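3. Materials and setting

3.1 The two towns and the shops visited

The study was carried out in two neighbouring towns, Bruson and Wusdale, which share one water supply but differ in the age of their houses. In Bruson most dwellings were built before the hot water network was extended, and many bathrooms were made later from a pantry or a part of the kitchen. In Wusdale the bathroom was planned together with the house. We were interested in how households in both towns decide between keeping a bathtub and replacing it by a shower, and what they take into account when they do so. Before the interviews we visited the bathroom shops which serve the area, in order to learn which tubs the households could have seen when they made their choice (Figure 2).

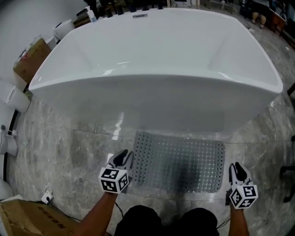
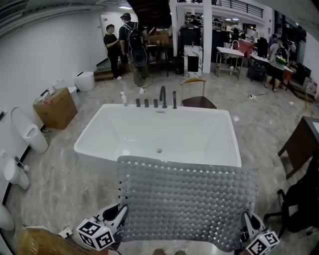

Figure 2. White freestanding bathtub with dark fittings on the back edge, in both views; in the second view a grey bath mat hangs over the near rim.

3.2 Sample of households

Households were eligible if they had changed, or had seriously considered to change, the main washing place of the dwelling during the last five years. The second condition was important for us. Earlier work on renovation mostly begins with the finished room, and in this way the households who thought for a long time and then left everything as it was are lost from view. We therefore asked the two municipal offices to put our invitation letter together with the yearly water bill, and we accepted answers by post and by telephone until the end of June.

From the answers received, 37 households were chosen for a long interview. The choice was made so that both towns, owners and tenants, and households with and without small children were present. We did not try to reach a sample which is representative in the statistical sense. Tenants were more difficult to recruit than owners, and in Bruson several of them told us that they saw no use in discussing a decision which belongs to the landlord. When we explained that this opinion was also of interest, most of them agreed to take part.

3.3 Interviews

The interviews took place in the home of the household, if possible with all adult members present. Each began with a free account of the bathroom: who uses it, at what time of day, and what was in it when the household moved in. After this the interviewer asked about the tub itself. We used a guide with 17 topics, but the order was not fixed, and topics which the household had already covered in the free account were not raised again.

Three topics need a short comment. The first is the floor. In the older houses of Bruson the weight of a full tub was a worry for many households, and some had paid for an opinion by a builder before going to any shop. The second is cleaning. A built-in tub has one visible side, whereas a freestanding one leaves a gap behind it, and households spoke of this gap with surprising energy. The third is the height of the rim, which was mentioned first by older persons but also by parents who bathe a child while kneeling on the floor.

We had planned a separate topic on the price of water. In the first interviews it produced very short answers, so it was joined with the topic on heating, where the households spoke about cost by themselves.

3.4 Bathing diary

After the interview, every household was invited to keep a diary during four weeks. One line was filled in for each bath or shower, with the hour, the person (by a letter only), and a free remark. The diary was printed on stiff paper with a hole in the corner so that it could hang on a hook, as a first version in a bound notebook became damp and the pages stuck together. In total 1175 lines were returned in readable condition.

The remarks column was left open on purpose. Many households wrote nothing there, others wrote whole sentences about a sore back, a muddy dog or a boiler which had gone out. These remarks were typed exactly as written, including the spelling, and were coded by two members of the team working separately. Where the codes were different, the line was discussed until one code was agreed.

3.5 Coding of the interviews

For the interviews we followed the scheme of the Sproģis project on household routines, with two changes. The original category "comfort" was divided into bodily comfort and comfort of the room, because our households clearly kept them apart: one may like to lie in warm water and at the same time dislike the room where this happens. The category "status" was kept, but it was applied only if the household itself spoke about guests, neighbours or the resale of the house.

The transcripts were coded in the Bandar software in the original language, and only the passages quoted in Section 4 were translated. In these passages we have tried to preserve the tone of the speaker, also where the sentence is not complete.

3.6 Limits of the material

Two limits should be named. Households who answer a letter about bathrooms are probably more interested in bathrooms than others. Also, the diaries were kept in spring, and it is known from the interviews that baths are taken more often in the cold months. For these reasons the number of baths per household is not compared with national figures, and in Section 4 the diaries are used mainly to see whether the daily habit agrees with what was said in the interview.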